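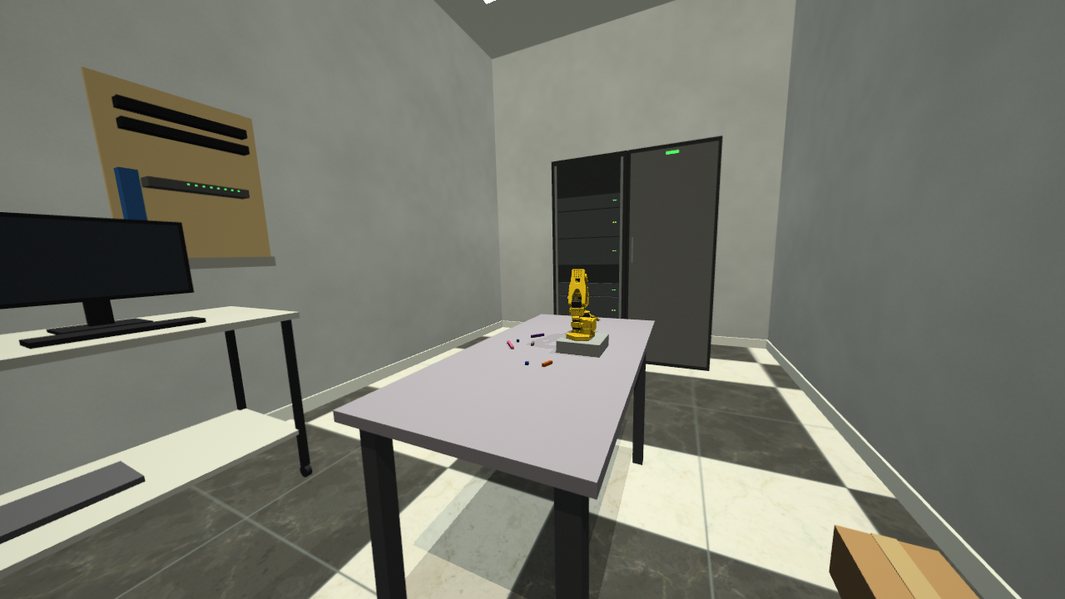

Yellow arm on its pedestal, long table, simulated view.

Home | Notebook | Projects | Log in
Search this notebook Go

Monday, July 11, 2022

Transfer rumour tracker for the Clenville season. 698 player records in, 5 with no club set - all forwards listed as leaving Lins on loan. Filled three by hand from the club page. The other two wait until the window shuts.
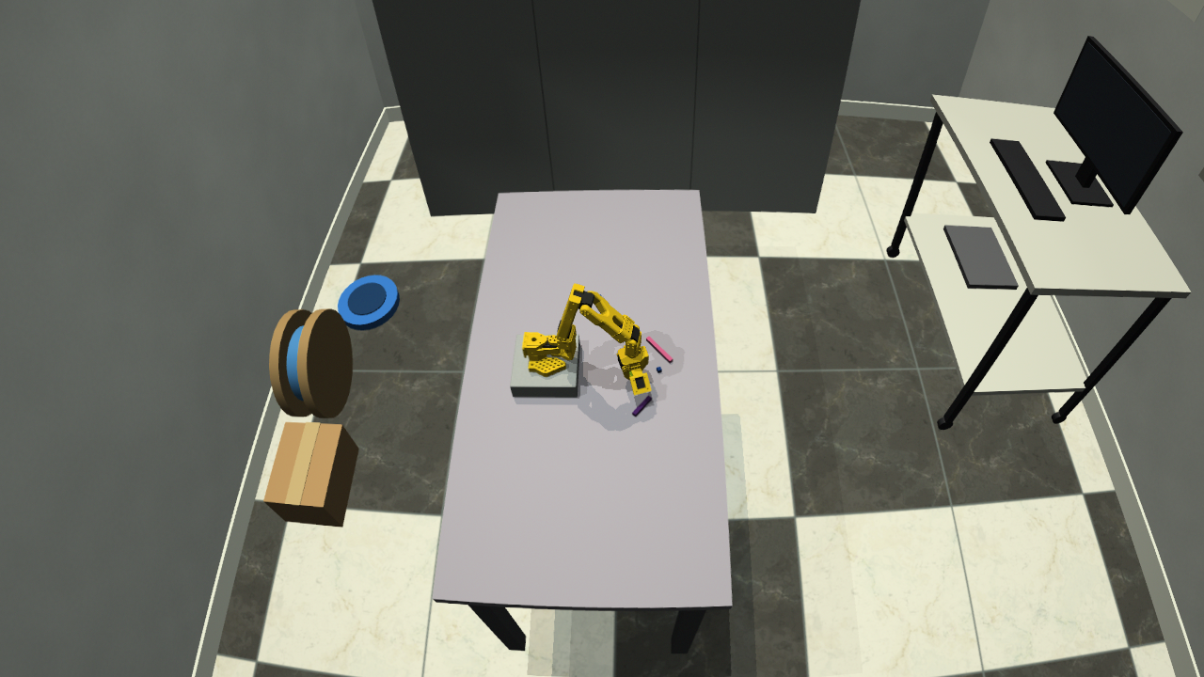 Same arm, forearm angled down to the right.

Minutes played still looks wrong for substitutes. Anyone on after the break gets the full match, so bench players seem settled when they may want out. Changed the rule and reran 100 matches.
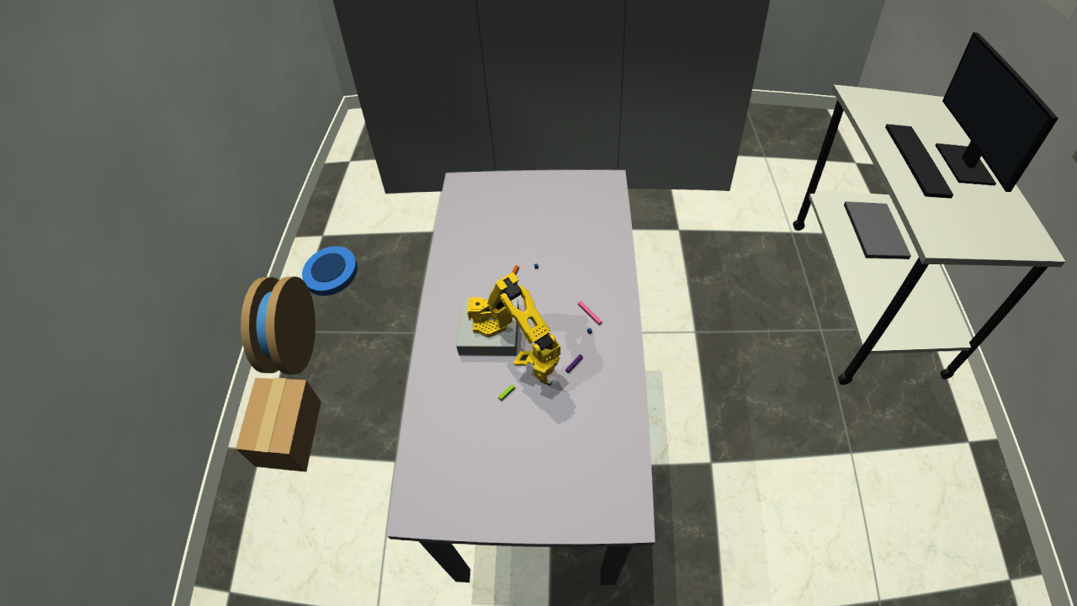

Altcombe wrote back that their keeper has not asked to leave and should come off the list. Done.

Recent entries
Zonalau fixtures import
Loan dates, October
Squad numbers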